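In Praise of the Slow Gripper
Edmund Krawczyk
March 23, 2025

I have been going to the shared workshop on Chmielewska long enough to remember when the loudest thing in the room was a band saw, and I say this with affection, because these days the loudest thing is usually two people disagreeing over a linkage. Last September Dorota Pawlak and Orhun Başaran started on a hand-held gripper they call Urkine, and I have been hanging around their bench ever since, offering opinions and (now and then) coffee.

My opinion, since I have been given a page to put it on, is that home builders ought to spend far more time on small soft things. We all love a robot that stacks blocks. I built one myself and made my whole family watch it! But a block sits still and forgives you, and most of what fills a house is cloth and cord and fiddly bits of metal, which don't. 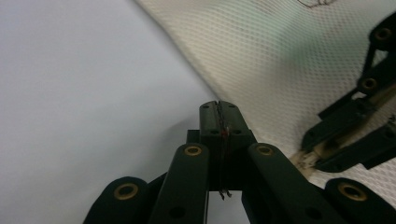
Why build a gripper you hold in your hand when you could put it straight on an arm?

Holding it yourself lets you learn what the fingers can manage before you spend money on motors. You feel it when the grip is poor, and you can change a part that same evening and try again.

Sewing is where I would send every beginner, and I came to that view by way of my grandmother, who did alterations at the kitchen table and could talk through an entire hem without looking down. I used to think of her work as simple. Then I saw those two black fingers closed on a little metal zipper slider, with the white mesh lying flat around it and the teeth running down through the gap, and I thought of how many times she must have done the same with her thumb and one finger while scolding me about my shoes. There is a great deal of knowledge in a pinch like that, and I would like more of us to go looking for it.

Roxana Cárdenas, who has the bench by the window, thinks I am being sentimental and that a jig would do the job better. She may be right about factories. I don't live in one, though, and neither does she, and the coat I am wearing has needed a new zipper since before she joined.

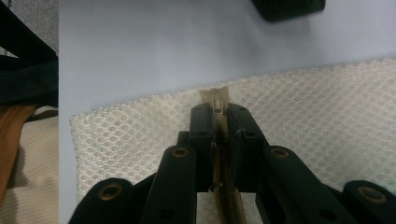

So if you are planning a build this spring, go and raid the mending pile first. Dorota keeps the spare bushings in the drawer under the vise, and she is generous with them if you ask before she has started soldering.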